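Sorting a Small Stockroom Without Buying a System

Updated 2021-08-15

Every February someone tells me they are going to "get a system". What they mean is that they are going to spend money on matching containers and a label printer, and by spring the same screws will be in the same wrong places. I have set up stockrooms at Tonau and at Leckie, and I doubt the containers ever helped much. Start with what you already own.

1. Pull everything off one shelf. One shelf only. People who empty the whole room end up eating lunch on top of it.

2. Make two piles: used in the past year, and not. Be suspicious of anything you defend with the words "might come in handy".

3. Write down what is in the first pile, on paper. The Plurgate spreadsheet that gets passed round has 1521 rows -- I have yet to meet anyone who filled in the second page of it.
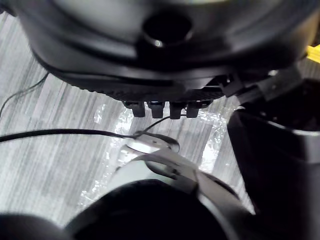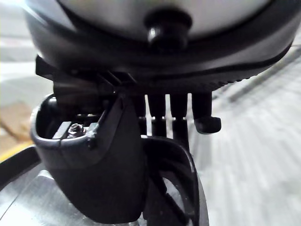
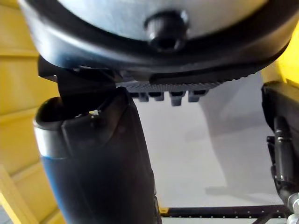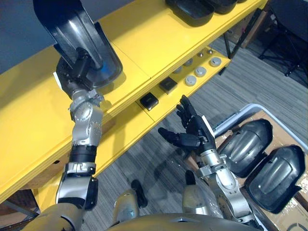

4. Decide where things go by how often you reach for them. The usual advice is waist height for daily items, heavy things low, rare things high, and for once I have no quarrel with it. Bins are where I part company with the catalogues. Three black ones side by side along the back of a yellow shelf, as in the last picture, look tidy enough, but if they hold small parts you will want a label on the front lip of the shelf where you can read it from standing. A label on the lid gets lost with the lid.

5. Leave a gap on every shelf. Kylie Waaka, who ran the Skendville store before me, kept a hand's width free and I thought it a waste until the first big delivery.

6. Put the shelf back into use for a fortnight before you touch the next one. If things drift, move the label to where they drifted. Don't put up a notice telling people off. I have tried notices.

As for colour coding, I remain unconvinced. It works while the person who chose the colours is in the building. Plain words in thick pen do the same job, and a new starter can read them on the first morning.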